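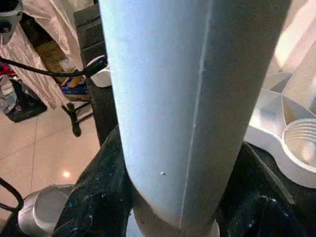 Figure 1. Cylindrical tube with a seam along its length.

Temidberg Institute, Department of Packaging
Unit 4: Wall Thickness and Closure of Tubular Containers

Students are expected to have read the Ndlovu course reader, chapters on forming and sealing, before the session.

4.1 Forming
A tube may be extruded in one piece or rolled from flat sheet and joined along its length. In a rolled tube the two edges overlap, and the joint is closed by heat or adhesive. The width of the overlap must be stated on the drawing. A narrow overlap saves material but leaves less room for error when the sheet drifts on the former.

4.2 Wall thickness
Thickness is measured at four points, evenly spaced, with one point on the joint where there is one. Record each reading separately. Do not report the mean alone.

4.3 Load test
The standard exercise uses the Protasow press. Tubes are conditioned for 60 minutes and then loaded along the axis to 800 newtons. Note the load at which the first crease forms and mark its position relative to the joint.

4.4 Written work
Reports are limited to 4 pages, excluding tables. Submit them to the Muristhorpe campus office, Room 73. Late work requires a signed extension form.

Revised 16/06/2021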